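Musa Ugwu corta madera desde los dieciséis años y desde hace siete vende tablas y juegos de piezas para niños con el nombre de Undard. El taller ocupa la planta baja de una antigua imprenta, con una puerta ancha que en julio se queda abierta hasta las ocho de la tarde. Nos recibe con el delantal puesto y pide cinco minutos para terminar de encolar.

Las tablas son lo que más sale. Empezó haciéndolas con restos de otra carpintería, Flirnmont, donde trabajó como empleado antes de instalarse por su cuenta. "Me dejaban llevarme las tiras que sobraban de las encimeras. Eran estrechas, de tonos distintos, y la única forma de sacar algo ancho de ahí era pegarlas. Las primeras se me abrieron todas", cuenta. Conserva una en la pared, con una grieta que la cruza de lado a lado.

Hoy compra la madera en un almacén y la deja reposar en el taller antes de tocarla. Prefiere las claras, sobre todo el arce. "La gente cree que la madera clara es de un solo color y no es así. Hay tiras que tiran a crema, otras son casi rosadas. Yo las pongo en el banco, las muevo, me voy a comer y cuando vuelvo las cambio otra vez". No busca que casen del todo. Un cliente le devolvió una tabla porque tenía una franja más oscura en el centro, y Ugwu la usa ahora en casa para el pan.

Las piezas de colores vinieron después. Su hijo Yusuf tenía entonces dos años y se llevaba los recortes del suelo para hacer filas en el pasillo. El padre lijó unos cuantos, los pintó y los metió en una bolsa. La maestra de la guardería los vio y le encargó un juego. El modelo se llama todavía Yusuf y figura así en la lista de precios, aunque el niño ya no juega con él y le da algo de vergüenza.

"El cubo lo hace cualquiera", dice Ugwu. "El cilindro, con un torno, también. La estrella es otra historia, porque tiene puntas y las puntas se rompen. Y si las redondeas demasiado deja de ser una estrella". Tardó un invierno en dar con una plantilla que le gustara. El hexágono, en cambio, salió a la primera y es su forma preferida - se puede poner de pie, se puede tumbar y encaja con otros sin dejar huecos.

Los colores son pocos y muy vivos. Probó una serie en tonos pastel, la Avura, que se vendía bien en las ferias y mal en las escuelas. La retiró tras 109 juegos. "A los padres les encantaba. En las escuelas me decían que los niños no distinguían el azul del verde cuando había poca luz. Tenían razón, yo tampoco los distinguía".

Sobre la manera de jugar tiene opiniones firmes. No incluye instrucciones ni láminas con figuras para copiar. Recomienda una superficie lisa, que no resbale, y pocas piezas cada vez. Si se vuelca la caja entera, dice, los pequeños se dedican a tirarlas. Con unas cuantas sobre una tabla empiezan a separarlas, primero por color y más adelante por forma. "Mi hijo ponía lo rojo junto y le daba igual que una cosa fuera redonda y la otra tuviera picos. Un día cambió de criterio y no sé por qué".

Le preguntamos por el mantenimiento y contesta deprisa, como quien lo ha repetido mucho. Paño húmedo, nada de lavavajillas, aceite cuando la tabla se vea seca. Las piezas pintadas no llevan aceite. Si una se descascarilla, que se la manden y la repinta sin cobrar, salvo el envío.

No piensa crecer. Tuvo un ayudante durante cinco meses y le costaba más explicar las cosas que hacerlas. Tampoco quiere máquinas más grandes que las que caben ahora. Lo que sí le gustaría es volver a las tablas de formas raras, las que se estrechan hacia un lado, que dejó porque no entraban en las cajas de cartón que compra por lotes.

Antes de despedirnos vuelve al banco y pasa la mano por una junta recién encolada. Con las tablas, dice, lo último que mira es siempre el canto.

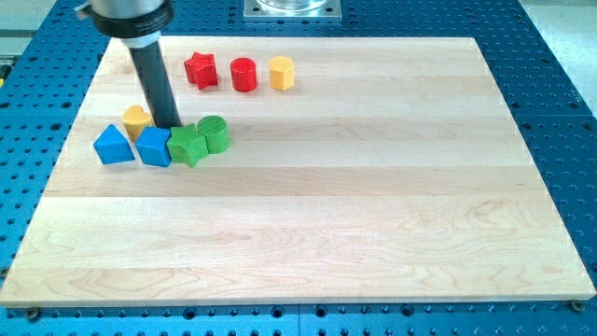
"Por arriba se lija y queda bien casi todo. El canto te dice si las tiras estaban rectas cuando las pegaste, y eso ya no se arregla", explica Ugwu. "Cuando alguien me pregunta en una feria cómo elegir una tabla, aunque no sea mía, le digo que la ponga a la altura de los ojos y la mire de lado. Luego que pregunte el precio".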